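Peel and stick brick wallpaper on textured walls, will it hold?

Posted by Ada Cirillo

I want to do three walls of a small craft nook in blue brick paper. The walls have a light orange peel texture and were painted in July with eggshell. Do I need to sand first? I'd also like a flowered mat to go with it.
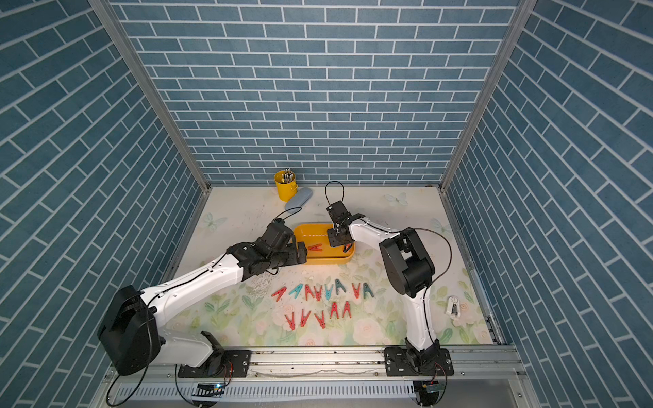

Blue brick with white grout lines, floral mat

Eoin Kinsella

Light texture is usually fine, heavy is not. Wash the walls, let them dry overnight, and stick up a test piece for 3 days. Mine was Vondeo and it held. In the corners, cut the sheet and overlap it a little. Don't try to fold it around.

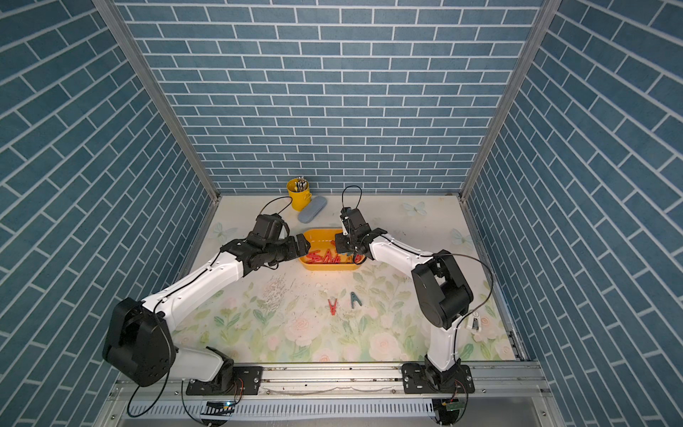
Jolán Rácz

Sand it. I skipped that and had edges lifting in the hallway. 60 grit is too rough for this, go finer and wipe off the dust. Allow 15 minutes a sheet if you're matching the rows.

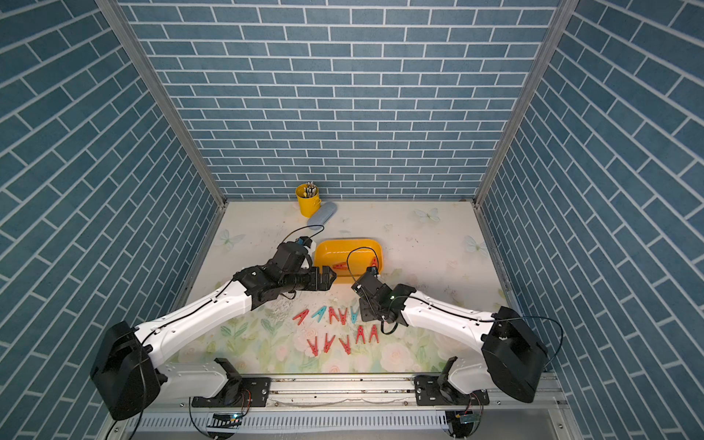
Paint needs a few weeks to cure before you put anything sticky on it, so July may or may not be long enough ago. Press a strip of masking tape on and pull it. If paint comes off, wait. As for the mat, a pale one with roses and leaves shows specks and smudges like these, so I would get a darker one.

Related
Removing old wallpaper paste
Best primer for glossy paint
Lining shelves with leftover wallpaper
How to patch a seam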